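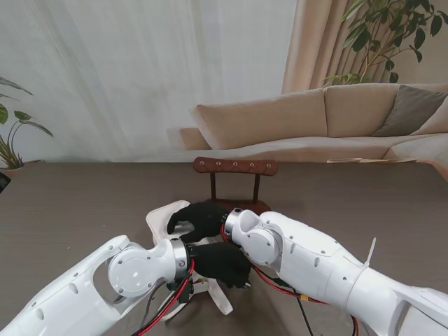 Where should I keep perfume so it doesn't go off?

Somewhere dark and cool where the temperature stays about the same all day, so a bedroom drawer or a closet shelf. Leave it in its box if you still have the box, and keep the cap on tight.

I learned this the expensive way. For years I had all my bottles lined up on the bathroom windowsill (so pretty in the morning light!) and one by one they went from lovely to something like old salad dressing. The citrus ones went first. Now everything lives in the second drawer of my dresser, standing up, with a folded dish towel underneath so the bottles don't clink when I yank it open at 6 a.m.

Filling a travel atomizer

I use the little 8 ml kind from Mivura, but any refillable one will do. If your big bottle has a spray top that's crimped on, please don't go at it with pliers like I did. Take off the cap, pull the plastic sprayer button straight up, and you'll see a thin stem. The bottom-fill atomizers sit right on that stem and you just pump. Do it over the sink. Stop before it's all the way full, or it'll leak in your bag when the weather warms up.

If yours is the kind with a screw-off neck, spray into a small funnel. It's slow and your kitchen will smell like a department store until dinner, but it works. Label it! I put a bit of masking tape on the bottom with the name and the month I filled it. I once wore what I thought was a soft fig to a funeral and it was the big loud vanilla.

Washing out an old atomizer

Hot soapy water first, a good shake, then rinse. Pump some of the rinse water through the sprayer too. After that fill it partway with rubbing alcohol, pump a few sprays into a tissue, and let it sit overnight. Empty it, leave it open on a rack, and sniff it the next day. If it still smells of the last thing, do the alcohol again. Heavy ambers and anything with patchouli can take three rounds, and with those I sometimes give up and keep that one for patchouli forever.

Empty bottles

My 50 ml empties go in the linen closet with the caps off, and the pillowcases pick up a faint scent. Tuck them upright in a corner, away from anything white or silk, as the last few drops can be quite yellow.

The sample cards from Marchand (I have a shoebox full, don't judge) go in with the wrapping paper and the suitcases. They fade by September if I put them in at the start of summer.

Getting perfume out of a scarf

Air first. Hang it outside in the shade for an afternoon, and turn it once. For cotton, soak in cool water with half a cup of white vinegar, then wash as usual. For wool or silk I skip the soak and roll the scarf up loosely in a box with an open dish of baking soda, lid on, for a couple of days. Don't let the powder touch the fabric, it's a pain to brush out. And check before you use the dryer, heat seems to set the smell.

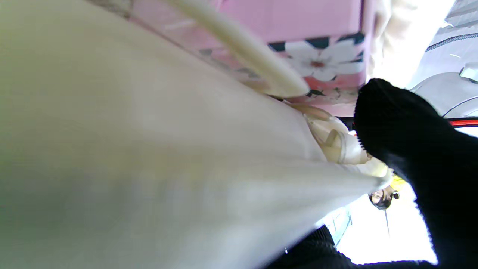 Vodka in a spray bottle did more for my scarves than vinegar ever did, one reader wrote to me after I first put this up. Cheap, unflavored, a light mist on the inside, then hang it by an open window. She does the collars of her winter coats the same way. I tried it on a gray cotton one that had smelled of tuberose since my Folldale days and yes, it was a lot better by the next morning. Test a hidden corner first, and leave silk out of it.

Stuck caps

Run the cap (only the cap) under warm water for half a minute, dry it, and twist with a rubber glove. If there's sticky dried perfume around the neck, a cotton swab with rubbing alcohol takes it off. Keep the swab away from printed labels and painted lettering. I wiped the gold name right off a bottle of Trirken that way and it still bugs me.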